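Kategorie: Greifer & Handhabung > Einrichten
November, Beitrag von Gediminas Sepp

Nach dem Backentausch an unserer Banow-Zelle greift der Roboter den weißen Halbring um 13 mm versetzt. Nullpunkt ist neu angefahren, Programm unverändert. Wo anfangen?

Flandbridge
TCP neu vermessen, danach die Hand-Auge-Kalibrierung. Reihenfolge einhalten. Bild der Handgelenkkamera bei offenem Greifer wäre hilfreich.

Gediminas Sepp
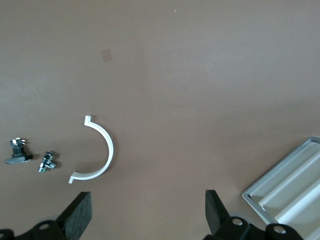

Blick der Handgelenkkamera, Backen offen, Halbring links, Ablage unten rechts.

Semwal
Hatte ich auch mal, Neustart half.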